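Tiltmont fixed-height table frame

Home > Furniture parts > Table frames and legs

Sold as a flat pack, frame only. Tops are sold separately.

In stock. Orders placed before noon go out the same day, except on Tuesday, when the collection is earlier.

The Tiltmont is a welded steel frame for anyone who already has a tabletop, or who wants to choose one separately. It has two end frames, two long rails and a centre brace. It suits a kitchen table, a desk, a sewing table or a potting bench under cover. Everything bolts together and comes apart again, so it can go up a narrow staircase in pieces and be built in the room.

We have sold the Tiltmont under the Wutley name for several years. The present version has a wider fixing plate than the old one and a longer adjustment on the feet. If you have one of the older frames and want to add to it, please read the note on matching further down before you order.

Size and weight

Height with feet wound fully in: 765 mm, to the underside of the top
Fixing plates: 192 mm long, one at each corner
Bolts: 8 mm, steel, zinc plated
Foot adjustment: 9 mm upwards
Finish: powder coat, fine texture
Colours: black, light grey, off-white

The height is measured to the fixing plates, so add the thickness of your top to get the finished height. With a thick top the table will be a little higher than a standard dining table. Most people get used to it, but if you are short or plan to use it with low chairs, measure first. We do not cut the legs down. If you want to do it yourself, cut from the bottom, file off the burr and touch in the bare steel with paint before you put the foot inserts back.

The long rails are slotted at both ends. Build the frame loosely, set the width you want, check the corners with a square and then tighten. The rails come in short and long versions. Please pick the right one from the drop-down list, as the short rail will not stretch to the long size.

What is in the box

Two end frames
Two long rails
Centre brace
Four fixing plates
Bolts, washers and nuts
Four Zunow screw-in feet
Hex key and spanner
Printed instructions

Screws for fixing the top are not included. The right length depends on the thickness of your top and we would sooner leave them out than have someone put one straight through. Measure the top, take off a safe margin, and buy screws to suit. Pan head screws with a washer are best. Countersunk screws will pull into the slots in the plate and stop the top from moving.

Which tops will fit

Solid wood, laminated board, veneered board and solid surface material can all be used. The slots in the plates run across the table, so a solid wood top can swell and shrink through the year without splitting. For a wide solid top, put the screws in the middle of the slots and do not overtighten them.

A glass top can't be used on this frame. There are no pads on the plates and the rails are not meant to carry glass. We are asked about it a lot and the answer is the same for all sizes.

Stone is possible with the long rails and a second brace, which can be ordered as a spare. Ask your stone supplier how much support the piece needs along its length. The feet will also need something firm under them, and a floating floor may not be suitable.

If you are reusing an old worktop, look at the underside before you order. Many have joints, old screw holes or cut-outs in just the place where a plate needs to sit. The plates can be moved inwards along the rails to miss a bad patch. Keep them the same distance in at both ends or the table will feel uneven when you lean on it.

Putting it together

You need a clear floor, the tools in the box, a drill and a pencil. A second pair of hands helps when turning the table over.

Lay the top face down on a blanket. Fit the rails to the end frames with the bolts finger tight. Add the centre brace. Place the frame on the underside of the top and measure the overhang on all sides. Mark the slots through the plates with the pencil, lift the frame away and drill pilot holes. Put a piece of tape on the drill bit so that you know when to stop.

Put the frame back, fit the screws, then tighten all the frame bolts. Turn the table over with a person at each end. Do not drag it upright on two legs, as this puts all the weight on two feet and can bend the threads.

Wind the feet out until the table stops rocking. Check the bolts again after the first few weeks of use.

Castors

The foot inserts take the Bednárik castor set, which is listed on its own page. Castors raise the table, and the rise is given in the castor listing. Two of the castors lock. Fit the locking ones on the side where you stand or sit. We do not advise castors for a stone top or for a table used for sawing or heavy hammering.

Care

Wipe the frame with a damp cloth and a little washing-up liquid. Avoid scouring pads, which leave shiny marks on the textured finish. Chips can be touched in with the small paint pot sold under spares. Shake it well, use a fine brush and put on two thin coats.

The frame is for indoor use. It will be fine in a dry shed or a porch, but the bolts will rust if it is left out in the rain - and the guarantee does not cover that.

Matching older frames

The off-white was changed to a slightly warmer shade when the plates were changed. If you are adding a second table beside an older one, the difference can be seen in daylight. Black and light grey have not changed. Old and new rails are not interchangeable, because the bolt holes are further apart on the new ones.

Delivery and returns

The end frames are wrapped separately and packed in one long carton. The driver will bring it to the front door, but not up stairs. Please check the carton for holes before you sign. A dented corner on the outside is common and does not usually mean damage inside.

Unused frames can be returned in the original packing. If you have already drilled your top and the frame is faulty, contact us before you take it apart. A few photographs of the underside are normally enough for us to send the right part.

Spares

Feet, bolts, plates, braces and touch-up paint are kept in stock for the present version. For the older version we have feet and bolts only.

Choosing a colour 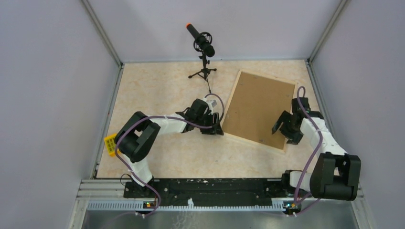
The frame colour matters most where the legs meet the floor and where the rail shows under the edge of the top. Black gives a clear outline and hides scuffs from shoes. Light grey is the safest choice if you have not yet picked a top. With a light beige top that has a faint tan, marble-like mottling, set between pale grey-lavender walls, we would choose the light grey too, especially where there is already grey or silver metal at the edges and corners. Off-white is better with painted chairs and warm wood. Small painted samples of all three colours can be ordered from the spares page, and it is worth looking at them next to the top itself, in the room where the table will stand, before you place the order.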